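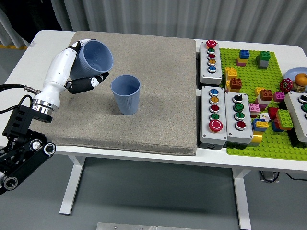
Wotcombe Robotics Club Forum > Spring Project > Cup stacking

ciren_bench
Posted March 29, 2025
We got through 40 tries on cup stacking with the left hand this week. Most misses are on the release. The fingers open, the thumb drags on the rim and the bottom cup tips over. Has anyone changed the grip since February?

patwary22
The grip is the same. I slowed the wrist down, so check that you have my version and not the old one. It's in the shared folder under Patwary.

ciren_bench
I have yours. It's slower but it still drags.

nitis_k
I'd go back to picking up from lower on the cup. We had fewer drags that way. The ribs also give the fingertips something to hold — the rim band is too smooth.

patwary22
Lower is worse for stacking. The fingers hit the bottom cup before the top one is seated. We tried that for a whole afternoon.

nitis_k
You tried it with the arm coming in flat. Come in tilted and straighten up at the end.

oldgearbox
Are we still keeping the felt pad? The rules sheet only says "flat surface." If the other clubs run on a bare table our numbers won't compare.

ciren_bench
Pad stays for now. The cups slide without it.

oldgearbox
Then write it in the log. Last term we had 1,000 lines with no note of what was under the cups.

ciren_bench
OK, adding a column. I'll run 10 tilted and 10 flat on Tuesday and post both. Whoever is in first, please leave the button boxes where they are.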